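Mapplebeck Notes

15 March 2022 | Posted by the author

We use cookies to remember your preferences. By continuing to read you accept this.

Moving a small mail archive off Zedura

Zedura stops accepting new mail in December, so I have moved my archive to Waka, which runs on a machine I control. The export tool writes one file per folder, with a limit of 2,000 messages per file. My largest folder held 1,727 and needed no splitting.

The first import reported 1,682 messages. The missing ones all had a blank line before the header block, which Waka reads as an empty message and drops without logging. Stripping leading blank lines from each record fixed it, and the second import matched the export.

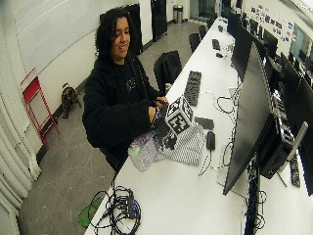 At the long table, keyboard further down.

Dates were the next problem. Zedura stores the time of receipt in its own field and leaves the sender's date untouched. Waka sorts on the sender's date only. Anything sent from a computer with a wrong clock therefore lands in the wrong year. I copied the receipt time across before importing and kept the original value in a spare header.

Attachments came over intact. Labels did not. Zedura allows several per message and Waka allows one, so I kept the first and wrote the others into a plain text index, which Mondine can search.
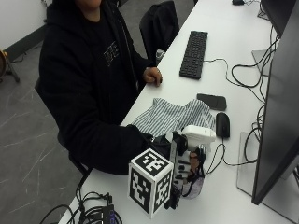 Black hoodie, black keyboard.

Settings I ended up with: index rebuild overnight, 3 backup copies, compression off. Compression saved very little space and made searches noticeably slower on old hardware. I will leave the Zedura account open until the shutdown and check it for stray mail once a month.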